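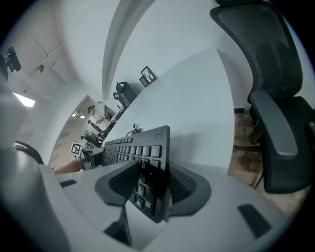 Desk reset trial, Brasthorpe office – notes

2018-05-20

Search the notebook Go

Right, writing this up before I forget it all. We're moving the desk resets (keyboards square, chairs in, cables tidied) over to the Purkier arms after hours, and the people who do it now are the ones recording the demos. I like that part a lot! They know which desks get left in a state and they've got opinions on what "tidy" means, which the Ramedau spec never asked them.

Running total is 1,142 demos, 73 of them thrown out so far. Most of the rejects are keyboards let go too early, so the grip closes on nothing for the last stretch. Keyboards are a pain, long and thin, and everyone picks them up differently. I go for the end with the number pad, the evening crew mostly go for the middle. 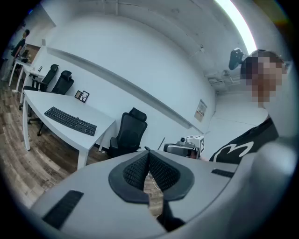

We had a good chat about it over lunch and agreed to leave both styles in for now, and I'll split them out when we train.

The other thing that came up was hours. Once the arms are going, the evening shift drops the desk round and picks up stock and meeting room set-up. Two people are glad to be rid of the bending, one liked having the quiet to herself and told me so – fair enough, and I've put it in the report to Kwan in her own words. Nobody's hours get cut before October, I have that in writing.

Sore wrists after 50 in a row, me included. Swapping every 5 desks from now on. Still to do: label the rejects, charge the spare grippers, ask about a second trolley.

Recent entries
Finger pads, worn vs new
Kwan report, draft 2
Chair pushing, first go
Ramedau spec, my comments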